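Cooking for one, four months in

Posted in: Food, Home

I moved to Didivport in March for work. It was a 1,134 mile drive with a car full of clothes, a box of kitchen things and a lamp that didn't survive. Before that I had lived with other people my whole life: parents, then roommates, then my ex, then roommates again. I had never cooked for one person for more than a few days at a time.

A few people asked how the food part was going, so I'm writing it down. I'm an ordinary cook. I can follow a recipe and I know when rice is done.

The first month was bad. I ate eggs, toast, and noodles from the place on Caputo Street that stays open until 11. When I did cook, I made the same amounts I had always made, then ate chili for six days and threw out the rest. I looked at my bank app at the end of April and saw I had spent $298 on takeout, which doesn't count the groceries that went in the trash.

I also wasn't sitting down. I ate out of the pan or the carton, standing by the sink with my phone. I don't think that is a moral failing, but I noticed I'd be hungry again by nine and couldn't have told you what I had for dinner. So the first change was a plate and a chair.

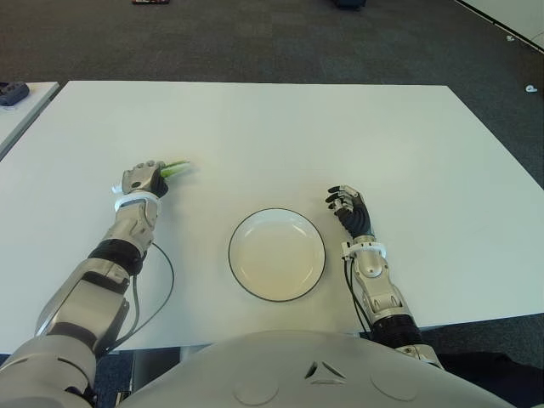 Shopping

The hardest part of cooking for one is the store. Everything is sold for a family. A bunch of celery is a two-week commitment. Cilantro is worse.

I shop twice a week now. I used to do one big trip, and I'd buy for the person I thought I would be on the last night of the week, who was going to make a stir fry with bean sprouts. That person ordered noodles. With two small trips I only have to guess three days ahead, and I'm better at that.

Things I buy loose whenever I can: carrots, potatoes, onions, mushrooms, green beans. The Masatitz market down by the ferry sells almost everything loose, and nobody gives you a look if you buy a single zucchini. The supermarket near my office bags it all up in advance, so I go there for milk and canned stuff.

The butcher counter was something I avoided for years. I had an idea you needed to know what you were asking for. You can ask for one chicken thigh. You can ask for two sausages. The man at Masatitz asked me what I was making, I said I didn't know, and he said to roast it at 425 until the skin was dark. I've done that most weeks since.

Frozen vegetables are fine. I grew up in a house where frozen peas were for twisted ankles, and it took me a while to get past it. Peas, corn and spinach are always in the freezer now. Frozen broccoli I tried twice and won't again.

Scaling recipes down

Most recipes serve 4. Dividing by four sounds easy, and for soup or pasta it is. It falls apart with anything that has an egg in it, and with anything that goes in a pan sized for the full amount. I made a quarter of a stew in my big pot and the liquid was gone in half an hour. The bottom burned and the meat was still tough.

What works better for me is making half of a recipe and eating it twice. Not two nights in a row. I eat it once, skip a night or two, and eat it again for lunch. That's short enough that I don't get sick of it and it doesn't die at the back of the fridge.

Some things I make in full and freeze: tomato sauce, bean soup, meatballs. I label them with masking tape. For a while I didn't label them, and I thawed what I thought was tomato sauce and it was the soup. I put it on spaghetti. It was okay.

Salt doesn't scale the way you'd think either, at least not for me. When I cut a recipe in half I start with less than half the salt and taste as I go. I don't know the reason. It may be that I'm careless with a small spoon.

Pans and other equipment

I own three pans and use two. One is an eight-inch skillet with a lid that came from a different pan, and one is a small saucepan. The big pot comes out for pasta and for freezer days.

I bought a Brustex toaster oven secondhand from a coworker who was moving in with her boyfriend. It's ugly and the timer dial sticks at the five minute mark, but I've turned on the real oven maybe three times since. It heats up fast and it fits one chicken thigh and a handful of potatoes, and that's dinner. In July, when the apartment was 84 degrees at seven in the evening, I was very glad not to be using the big oven.

I also bought a rice cooker and gave it away. The smallest amount it would cook properly was more rice than I wanted, and rice in a saucepan takes the same time.

As for dishes, I don't have a set. I have a couple of plates, two bowls that don't match, and some mugs. It keeps the sink from filling up. If I want a clean plate I have to wash a plate. My mother finds this depressing and has offered to mail me her old service for twelve - I've said no three times.

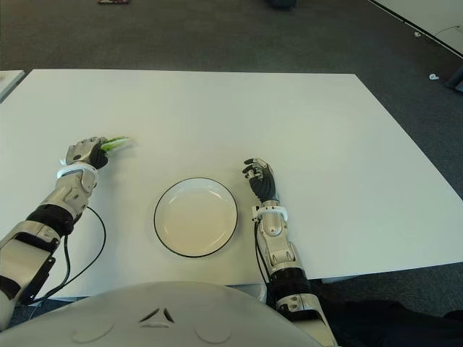
Photo: Witold Żak

Setting a time

This helped more than any of the food advice. When you live with someone, dinner happens because somebody says they're hungry. Alone, I would put it off until nine thirty and then be too tired to cut an onion.

I now start cooking at 6:30. I don't always stick to it, but it's the default, and I don't have to decide anything. If I get home early I go for a walk first. If I get home late I have the short list on the fridge, which at the moment is:

Eggs with spinach and toast
Canned white beans, garlic, lemon, whatever cheese there is
Quesadilla with leftover anything
Frozen soup
Sardines on crackers with a cucumber

All of those take ten minutes or less if I don't count thawing the soup. I have been asked about the sardines. I like sardines.

The phone stays in the other room while I eat. I do have the radio on. The local station plays an hour of old dance music in the early evening, hosted by a guy who pronounces every title very carefully, and I've gotten used to it.

Having people over

I thought cooking for one would make it harder to have guests, and so far it has. I've forgotten how much pasta four people eat. The first time I had coworkers over, I ran out of food before anyone had seconds, and we went and got noodles from Caputo Street after all. They were nice about it.

The second time I made a tray of baked ziti from a full-size recipe and it was the right amount. I had to borrow the tray from my neighbor, along with two forks and a chair.

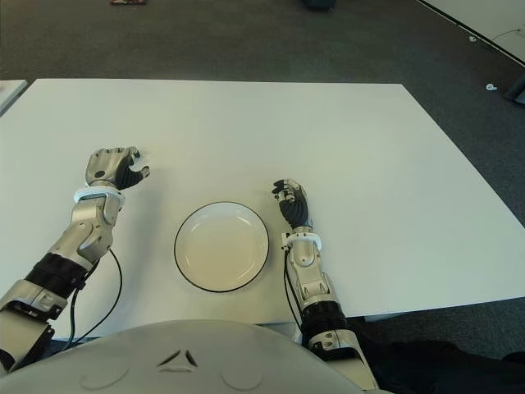

I've thought about doing it once a month and telling people in advance so I can't back out. A friend in my last city did soup on the first cold night of every month and people just turned up with bread. I'd like something like that, though Didivport doesn't get very cold and I don't know that many people yet. Ziti might be the thing. I should buy a tray.

What it costs now

I kept receipts for June because I was curious. Takeout was down to two nights, both of them planned. Groceries went up a little, which I expected, and I threw away one bag of salad and half a cucumber. The total was well under April's. I didn't do it to save money, but I put the difference toward a decent knife, and I should have done that ten years ago. I had been cutting everything with a steak knife that came with an apartment I rented in my twenties.

Things I haven't worked out yet

Bread. A loaf goes stale before I finish it, and I don't love toast from frozen. Right now I buy rolls, two at a time.

Fresh herbs. I have a pot of basil on the windowsill that is mostly stem. The parsley died in May.

Cake. I want cake on a regular basis and I don't want to eat a whole one. Mug cake is not cake. If you have a small cake recipe that uses one egg and a loaf pan, leave it in the comments, and please say what size the pan is.

Breakfast I haven't touched on at all, mainly because I eat the same oatmeal every day and there isn't anything to report. Next post will be about the bike, which is back from the shop and making the same noise as before.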